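Equipment Planning for Handheld Gripper Programs

August 9, 2023
By the Stallbridge Reference Desk
3 min read

Equipment planning for handheld gripper programs is the process by which an organization decides what to buy, rent or build before recording manual tasks for robot training. It covers the grippers themselves, camera modules, storage, spare parts and the household goods that are handled during recording.

Budgets are normally divided between capital items and consumables. Capital items include gripper bodies and cameras. Consumables include finger pads, straps, cables and screws, and these are often underestimated in a first-year plan. The Holtus program, for instance, set aside 16 percent of its equipment budget for consumables and raised the share to 19 percent in February.

Purchasing in pairs is common, as folding and spreading cloth usually calls for two hands. A planner must therefore decide whether spares are held singly or as matched sets. The Pawlak method recommends one spare set for every three in use - a ratio later adopted at Ukus for its home recording work.

Work in private homes affects the budget in other ways. Transport cases, insurance and setup time are charged to each visit, while furniture and bedding already on site reduce the cost of props.

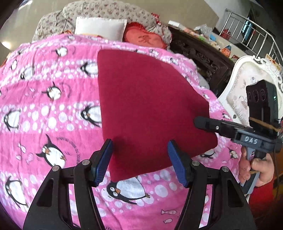 Handheld grippers at a square of crimson fabric on a penguin-print blanket.

Replacement schedules are generally based on hours of use. Finger pads are inspected at the end of each visit, and camera modules are reviewed every three months. Quotations from suppliers should list pads, fasteners and mounts as separate lines so that they can be reordered without a new contract.

3 shares | 0 comments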